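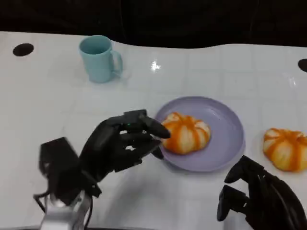
Nalport tea rooms to stay open through winter after council agrees new lease

The seafront tea rooms at Nalport will stay open all winter for the first time, after the town council agreed a new lease with the couple of businesses that share the building.

Councillors voted on Friday evening to let the ground floor of the old ticket hall for a further term, on condition that the doors are open at least five days a week between October and March. Until now the tea rooms have closed when the clocks go back and reopened at Easter.

The decision ends several months of doubt about the building, which stands at the landward end of the jetty and once sold tickets for the ferry to Hesville. The ferry stopped running long ago and the hall was used as a store for deckchairs before it was turned into a café.

Tracey Holroyd, who has run the tea rooms for nine seasons, said she had been asking for a winter lease almost from the start.

"People assume the town shuts in November," she said. "It doesn't. There are people walking dogs on that front at seven in the morning in January, and the nearest hot drink is up the hill at the garage."

Under the old lease she paid a lower rent for the summer months and handed back the keys for the rest of the year. The building was left unheated, and each spring began with a fortnight of drying out, repainting and repairs before any customers could be let in.

The new agreement puts the rent on a yearly footing. The council will pay for a new boiler and for work to the seaward wall, where rain has been getting in around two of the windows. The tenants will be responsible for everything inside, including the kitchen and the floor.

A report to councillors put the cost of the boiler and the wall together at more than had been set aside, and part of the work to the windows has been put back to next year. Temporary seals will be fitted in the meantime.

The vote was not unanimous. Two members asked why the council was spending money on a building that might need a new roof within the next few years, and one said the lease should have been advertised more widely. The council's property officer told the meeting that a notice had been placed in the window and on the council's website for six weeks, and that no other offers had come in.

A petition in favour of the winter opening had been left on the counter over the summer. It was handed in at the start of the meeting with 715 names on it, many of them from visitors who gave addresses outside the district. Officers said all the names had been noted but that only those from local residents could be given weight under the council's own rules.

The upstairs room, which has a view over the harbour, is let separately to Ainhoa Rivas, a potter who moved to the town from Bilbao. She makes and sells mugs, bowls and plates there and runs evening classes in the quieter months. Her lease has been brought into line with the one downstairs, so that both now end on the same day.

She said the lack of heating below had been a problem for her too.

"The floor was like ice," she said. "Clay does not like that and neither do the people in the class. One winter I stopped the lessons in December and gave everyone their money back."

Classes will start again this autumn on two evenings a week. There will also be a Saturday morning session for children, which has been tried before but was dropped when the stairs were being rebuilt. The kiln is to stay where it is, after a fire safety check found that it could be used safely while the café was open beneath it, provided that a second alarm was fitted on the landing.

The tea rooms will use cups and mugs made upstairs from next month. Ms Holroyd said she had been buying plain white catering crockery and losing a good deal of it every summer, mostly to customers carrying their drinks out to the sea wall and leaving them there.

An order for 200 mugs has been placed, to be delivered in batches. They will be sold as well as used, and a small deposit will be charged for any that are taken outside. The deposit will be given back when the mug is returned to the counter or to a crate by the door.

Paper cups will still be kept for people who ask for them. The council had wanted these to be stopped altogether, but the condition was taken out of the lease after Ms Holroyd said fishermen and bus drivers would go elsewhere if they could not take a drink away with them.

The menu will change little. Soup and toasted sandwiches will be on all winter, and breakfast will be served from half past seven on weekdays. The ice cream counter is to be taken out at the end of September and the space used for more tables. It will go back in the spring.

There was some discussion at the meeting about parking. The bays opposite the jetty are free in winter but have been used by contractors working on the sea defences, and traders further along the front have complained that there is nowhere for their customers to stop. Officers said that the contractors' compound would be moved to the Pilkington Road end of the promenade by the end of October – a date that has already been put back once.

Lighting was also raised. The lamps along the jetty are switched off at ten in summer and at six in winter, which would leave the path to the door dark when the pottery classes finish. The council agreed to keep the first four lamps on until half past nine on class nights and to look at the rest when the electricity contract is renewed.

Residents in the flats behind the hall had been asked for their views. Most were in favour, though a few were worried about deliveries early in the morning. Vans will not be allowed to unload before seven, and bottles are not to be emptied into the outside bins after eight in the evening. The tea rooms do not have a licence to sell alcohol and have not asked for one.

Bus times may also have an effect on trade. The Hesville service, which stops outside, drops to one bus every two hours in winter, and the last one back leaves shortly before five. A request has been made for a later bus on Fridays and Saturdays, but the operator has said it will not look at the timetable again until the new year.

Ms Holroyd said she expected to take on two more staff, both part-time. She has kept on most of her summer team from year to year but has often lost good people in the autumn, when they have had to find other work.

"You train somebody up, they get to know the regulars, and then you tell them there's nothing for five months," she said. "Some come back. Plenty don't, and I can't blame them."

Interviews will be held in the tea rooms the week after next, in the afternoons. Anyone interested can ask at the counter for a form. Experience is useful but not needed, and training in food hygiene will be paid for.

The building will have to close for a short time while the boiler goes in. The work is expected to take eight working days and has been arranged for the second half of October, after the half-term visitors have been allowed for. During that time hot drinks will be sold from a hatch at the side, weather permitting, and the upstairs room will be shut completely.

The old ticket windows, which are still in place along the inner wall, are not affected by the work. They were cleaned and rehung some years ago with a grant of £200 from a local history fund, and the lease says that they must be kept as they are. A request to take one out to make a wider way through to the kitchen was turned down.

A display of ferry timetables and photographs, at present kept in boxes at the library, may be moved to the hall once the wall has been made dry. The library has said it would want to see the room through one winter before it sends anything over.

The new lease runs for six years, with a break after three that either side can use. The rent has not been made public. The council said that it was below the figure first suggested by its valuer and took account of the longer opening hours.

Winter hours will be half past seven until four on weekdays and nine until four on Saturdays. The tea rooms will be closed on Sundays and Mondays from November, apart from the Sunday before Christmas, when the harbour carol service takes place on the jetty. In the event of storm warnings a notice will be put on the door by eight.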